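About Skalana

Skalana studies how robots learn to handle food. Most of our work concerns assembly: building a sandwich from separate parts, in order, on a tray.

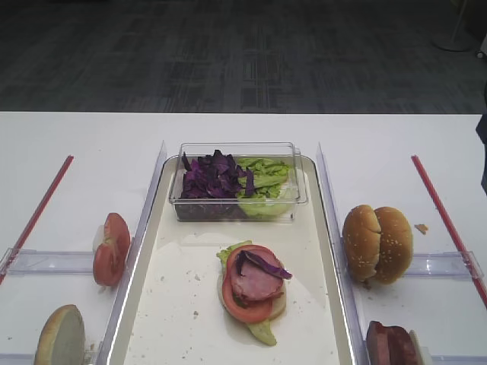
Osaze Okafor wrote to us after reading an early draft of our results: "A sandwich is a poor benchmark until you say what counts as finished. Your draft gives a success rate and never defines success. A stack with the ham hanging off the bun and a stack I would serve to a customer get the same score."

We agreed with the objection and changed the scoring. The method described on this page is the revised one.

What we work on

Food items are soft, they vary in size, and they change during handling. A tomato slice can tear under a grip force that a bun half tolerates. Shredded cabbage has no single grasp point, and a strip that catches on the edge of its container will usually come out with several others. A policy trained on rigid blocks transfers poorly to any of these.

Our workspace is kept simple. Clear acrylic dividers stand on both sides of a central tray, and ingredients are placed in side compartments or, for cut vegetables, in an open plastic container on the tray itself. Bun halves and tomato slices may be presented on edge, which leaves both faces reachable. The tabletop is white and the dividers are transparent, so the vision system has to cope with reflections along the panel edges. We considered matte panels and decided against them — most commercial prep counters have clear guards, and a method that fails on them has limited use.

The method

The approach is called Stillen. It splits an assembly task into short segments, each ending in a state where nothing is being held and the stack is at rest. At the end of every segment the system takes one still view of the tray and estimates three things: which layer is on top, how far its center lies from the center of the layer beneath, and whether loose material has fallen outside the stack. The next action is chosen from that estimate. No record of earlier segments is passed forward.

Dropping the history was the main design decision. Earlier versions carried a running count of completed steps, and the count was a frequent source of error. If a slice slid off after placement, the count still said it was there, and the robot put the next layer on top of nothing. With Stillen, a missing slice is treated as a slice not yet placed.

The training set contains 1,674 demonstrated assemblies, recorded by teleoperation. We had planned for 2,000. Collection stopped early when additional demonstrations no longer changed the error rate on held-out ingredient layouts, and the remaining time went to labeling offsets in the data already collected.

Scoring

Under the revised protocol a trial is scored on order, on alignment and on spill. Order is pass or fail. Alignment is the largest center offset between adjacent layers, and a trial fails if any offset exceeds 18 millimeters. Spill is reported separately and does not affect the pass rate. Crumbs are excluded from spill. Shredded vegetables that hang over the side of the stack are counted only if they touch the tray.

Each trial allows 3 corrective actions. A trial that needs a fourth is stopped and recorded as a failure, even if the stack could still be repaired.

Known limits

The single still view is also the main weakness. A lower layer fully hidden by the one above cannot be checked, and the estimator sometimes reports a folded slice of ham as two slices. Lettuce that extends well past the rest of the stack pulls the estimated center toward the leaf. We correct for this with a color mask, which works for green lettuce and less well for paler pieces. Sauces and spreads are outside the current scope.

Who we are

Skalana was started as a research group inside Grondska and is now run as a separate company. We have a lab, a small machine shop and a walk-in refrigerator. The estimator code is maintained jointly with Baumgartner, who also build the divider hardware and supply replacement panels.

Visitors are welcome on Tuesday afternoons by arrangement. The scoring sheet, the layout drawings for the tray and compartments, and the offset labeling guide are available on request. Please state which ingredients you intend to use — the labeling guide differs for sliced and shredded items.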